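Shelf Handling Safety Rules, Litcombe Test Store
Progress report, second period

Work in this period went mainly into the written rules for robots that pick goods from retail shelves. The draft now has 146 clauses. Wilteck has reviewed all of them except the section on stopping distances, and we expect those comments in June.

Shelf approach (section 2). The first draft set one speed limit for the whole arm. We have split it in two, with a lower limit once the gripper passes the front rail of the shelf. The operator must have a clear view of the rail before the arm goes in, and must stop the run if a bottle falls over and rolls toward the edge.
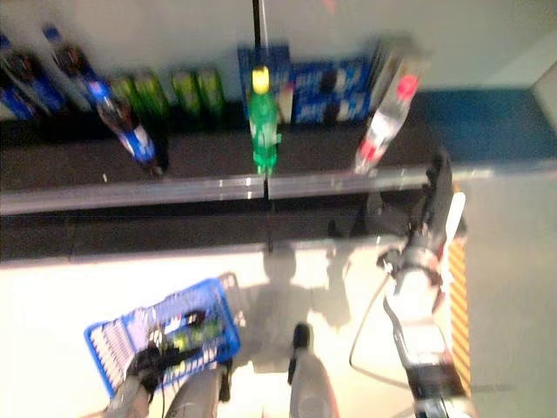 Kabbaj asked us to cover goods that are not standing upright. Clause 2.3 now says that a leaning or fallen bottle is to be treated as unstable, and that the robot may not reach over it to get at another item. Operators at Litcombe found the earlier wording hard to apply, mostly because it did not say who decides. The new text gives that decision to the operator.

Baskets and carried loads (section 3). The basket rules are new. A basket has to be held with both hands while the robot turns or moves along the aisle. One hand may let go only when the base is at rest. The load limit is 2000 grams, including the basket, until the grip tests are finished.

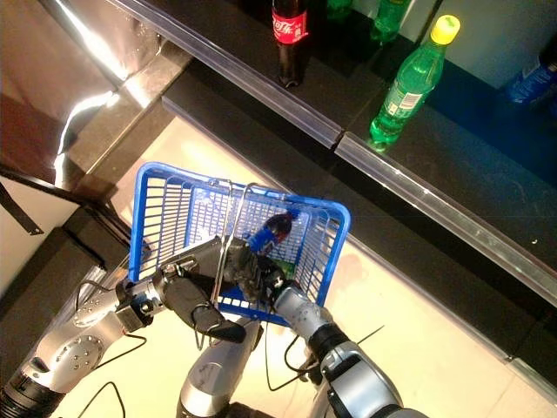

Blue shopping basket held with both hands at the shelves, Litcombe.

Section 3 still lacks a rule for wire handles. Wilteck wants them folded down before any run. Kabbaj would allow them up if the fingers stay clear. We will test both and report the results.

The incident log has moved to Fimo, and entries are now made at the end of each run. Three entries in this period led to changes in the draft, all in section 2.

Spending is within budget. Operator training started late and will carry over into the next period. We ask for approval to move the unused training money forward. The next draft will go to all partners once the stopping distance comments are in.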